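Keep the old machines a bit longer

Our parish office replaced its computers in November. There were 19 of them, most bought in the same year, and all of them still started up when you pressed the button. They went because the supplier, Pemeleck, had stopped supporting the accounts program on anything that old, and because a new contract was on offer. I sat in the meeting and voted for it. I have regretted the vote ever since.

My complaint is with the way we decide that a thing is finished. A kettle is finished when it won't boil. A coat is finished when the lining has gone and the elbows have gone and you can't get anyone to mend it. A computer is finished when a letter arrives. The letter gives a date, and after that date the machine is treated as if it had died, though it sits on the desk doing what it did the week before.

I do understand the case for replacing them. Security updates matter, and an office that holds people's addresses and bank details has no business running software that has been left to rot. Viorica Avram, who was clerk here before me, put this to me firmly over the phone, and on that point I agree with her. But there were 3 different jobs being done on those computers, and only one of them touched anybody's private details. The other two were printing the newsletter and letting people in the reading room look up bus times. Neither needed a new computer. Both got one.

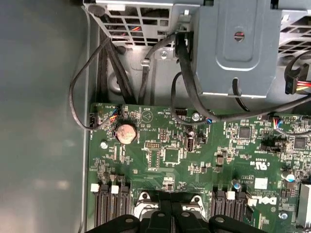

Gilberto Rengifo

The desktop tower is also the easiest kind of computer to keep going. You can take the side off and get at the parts. Memory can be added in a few minutes by someone who has never done it before, and a new drive makes more difference to an old machine than most people would believe. I paid 80 pounds for parts for my own and it has done me very well. Try the same with a thin laptop and you may find the battery glued down and the memory fixed to the board — at which point the repair shop shrugs and sells you another.

There is a shop on Priko Street, Bălan, that used to buy towers like ours by the vanload, refit them and sell them to families for less than the price of a school coat. The owner told me she now turns most of them away. People have been told so often that old means slow that they won't look at one, even when it is sitting in the window switched on.

I would like to see two changes. First, any council that replaces its equipment should have to say in public, machine by machine, what was wrong with it. "Out of contract" should not count as an answer. Second, the working ones should be offered locally before they go to a recycler. Ours went to Flarnivlow, a decent firm as far as I know, but they left in a lorry without a single household here being asked. There were 181 names on the school's list for help with equipment last year.

Friends tell me this is a small matter for a parish to fuss over, and perhaps it is. Parishes deal in small matters. We spent two evenings on the colour of a bench. We could have spent half of one on this, and next time the contract comes round I intend to ask that we do.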